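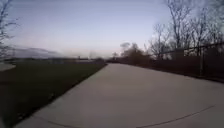
The path next to the chain-link fence.

I rebuilt the front half of the rover in November, on the bench at Clestbridge, the shared workshop where I rent a shelf. The old chassis was two pieces of aluminum channel with a plastic tub bolted on top. It flexed. Every time the frame twisted, the camera mount twisted with it, and the edge finder would report that the path had moved.

The new frame is a welded box. Unathi Mnguni did the welding, because mine look like chewed gum. I cut the tube, she tacked it square, and I ground it back and painted it. The motors are the same Parkar gearmotors as before. I bought 7 of them from a surplus seller two years ago and have burned up three. The motor controller is a Ntuli board with the fan removed. The fan picked up grit and screamed, and the board sits against the frame now, which takes the heat well enough.

The camera bracket took longer than the frame. Version one was printed and it sagged. Version two was bent from sheet and rang like a bell at certain speeds. Version three is the same sheet with a rubber washer under each screw and a strip of foam tape along the back. There is still some shake in the video. I'm living with it for now.

I kept the wide lens. It bends everything near the sides and I spend a lot of code bending it back, but with a narrower one I lost the near edge of the pavement whenever the rover turned.

On plain concrete the job is simple. Grass is dark, the path is pale, and the line between them is long and clean. I fit a curve to that line and steer to stay a set distance off it. Seams and cracks used to fool it. A crack is a dark line too, and if it comes in at a shallow angle it looks a lot like an edge. Now I compare what is on either side of the line. If both sides are the same gray, the line gets thrown out.

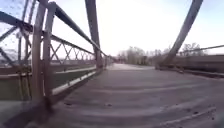

Bridge mode

The truss bridge needs its own settings. There is no grass beside the deck, so the edge finder has nothing to hold on to, and the lattice in the railing throws off diagonals everywhere. My first attempt filtered them by angle and threw out the curb as well.

What I run now ignores everything above a fixed row in the picture and looks only for the low rail on the left and the lip on the right. Speed is capped at 200 on the controller's scale. The bright sky is the other problem. Auto exposure sees it and darkens the deck, so I meter from the lower half only.

Orestis Balaskas lent me a Brota wheel encoder to replace my dead one. It gives 32 counts per turn, coarse but steady. The log buffer holds 3,000 lines before it starts writing over itself, and I keep forgetting to dump it.

Next job is a proper connector for the battery. It's still on spade terminals and one of them is loose.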